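3.2 Reuse of takeout containers in shared kitchens

The second part of the survey dealt with what households do with food containers once the meal is finished. We sent the form to 120 households in Nendalow and Ngata in September, and followed up with kitchen visits in 19 of them. The visits were carried out by Urmila Sandhu and lasted under an hour each. Residents were asked to bring out every container they had kept, including those stored in closets or garages.

Across the visits, 707 separate pieces were logged, with lids and bases entered on different lines. This was a change from the pilot, where a base and its lid were treated as one item and a missing lid was recorded only as a note. The earlier method hid the most common complaint. Residents in both towns said they kept bases much longer than lids, and several stored food under foil or a plate when no lid could be found.

Answers about why a container was kept were less clear. Most people mentioned leftovers first. A smaller group used containers for screws, buttons or seeds, and these tended to stay in use for years. Four households kept containers they never used and gave no reason beyond not wanting to throw them out — we coded these as "stored, no purpose."

Shape mattered more than size. Square and rectangular pieces were stacked and kept near the stove or sink, while round ones were more often put away on high shelves. Lids were usually stored apart from bases, in a drawer or standing upright in a box (item types as in Figure 4).

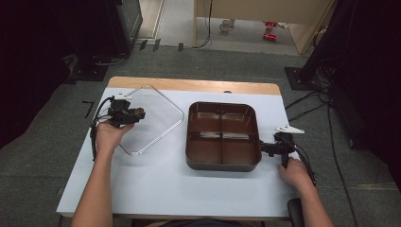
Figure 4. Clear square lid and brown rectangular tray with rounded corners.

Washing was the other point on which the two towns differed. In Ngata, most residents washed containers by hand and dried them on a rack. In Nendalow the dishwasher was more common, and warped lids were reported more often. We did not test whether the two were linked. Differences in age and household size are taken up in Section 3.3.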